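Projet de fin de semestre : est-ce qu'une machine peut déjà faire le ménage à notre place ?
Rapport rédigé pour le module Automatisation et vie quotidienne, encadré par Loredana Russo
Rendu le 2025-03-05

Pourquoi ce sujet

Je l'avoue tout de suite, j'ai choisi ce sujet par pure paresse. Je déteste ranger, je déteste essuyer les tables, et quand Mme Russo a mis « robots et corvées » dans la liste, j'ai levé la main avant tout le monde ! L'idée de départ était simple : prendre des petites tâches de maison ou d'arrière-boutique, attraper un flacon, poser un objet dans un bac, déplacer un bidule mou d'un point A à un point B, et regarder où en sont les machines.

Comme je ne suis pas ingénieure, j'ai surtout lu, noté et posé beaucoup de questions (trop, m'a-t-on fait comprendre). J'ai comparé deux approches. Celle que j'appelle « Clener » dans mes tableaux, du nom du projet qui la défend, part de gestes faits par des humains, pince à la main, que la machine doit ensuite apprendre. L'autre, « Morkex », consiste à tout programmer à l'avance, position par position. Sur le papier, Morkex paraît plus sérieux. Dans une cuisine où personne ne remet jamais rien au même endroit, c'est une autre histoire.

Ce que j'ai regardé

Mon corpus compte 663 essais répartis sur 14 tâches, tous faits en février à Kornville. J'avais prévu d'en étudier 500, et puis je me suis laissé emporter, surtout avec les objets bizarres. Un cube, ça va. Un flacon avec une gâchette, c'est déjà plus pénible : il est haut, il bascule facilement, et selon l'endroit où on le pince il part de travers. Les jouets arrondis, n'en parlons pas, il faut trouver par où les prendre sans les faire rouler. 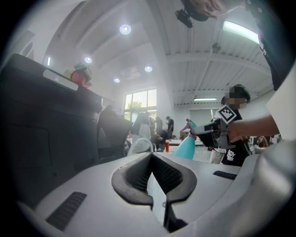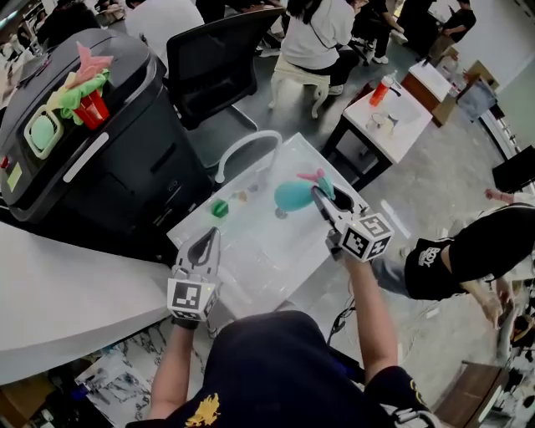

Pour chaque essai, j'ai rempli une ligne de tableau : l'objet, le geste demandé, le nombre de reprises, et si l'objet finissait là où il devait finir. Ça a l'air bête, mais « là où il devait finir » m'a pris deux soirées entières. Est-ce qu'un flacon couché dans le bac compte comme rangé ? J'ai décidé que non. Ma colocataire trouve que oui, et vu l'état de son placard je comprends pourquoi.

Au total, le tableau fait 2761 cellules remplies à la main. Je ne recommande pas.

Ce que j'en retire

Premier constat : quand l'objet est rigide et bien dégagé, la machine s'en tire. Elle est lente (vraiment lente, j'ai eu le temps de manger un yaourt pendant un rangement de trois objets), mais elle y arrive. Dès que deux objets se touchent, ça se complique, et dès qu'il y a du tissu, je dirais que ce n'est pas encore prêt. Une serviette en boule n'a pas de bon côté par où la saisir, et les essais de pliage m'ont presque fait de la peine.

Deuxième constat, qui m'a surprise : la pince n'est pas toujours le problème. Quand c'est une personne qui la tient, avec exactement les mêmes doigts en bout d'outil, la plupart des tâches passent. On corrige sans y penser, on incline un peu le poignet, on recommence. C'est tout ce petit rattrapage qui manque à la machine, et je ne sais pas trop comment on pourrait l'écrire dans un programme. C'est pour ça que l'approche Clener me convainc davantage, même si elle demande un temps fou.

Côté magasin, j'ai discuté avec l'équipe de chez Awwad, qui tient une petite réserve de produits d'entretien. Ils voudraient surtout un robot pour remettre en rayon le soir. D'après mes essais, pour des flacons tous pareils et bien alignés, je dirais bientôt. Pour le carton de retours où tout est mélangé, il faudra garder quelqu'un.

Limites

J'ai noté les résultats toute seule, donc mes critères ont sûrement bougé entre le début et la fin. Je n'ai pas non plus testé la vaisselle, ni rien qui contienne un liquide ouvert. Mme Russo m'a suggéré de refaire noter une partie des essais par quelqu'un d'autre, et je compte le faire pour la soutenance si je trouve une bonne âme !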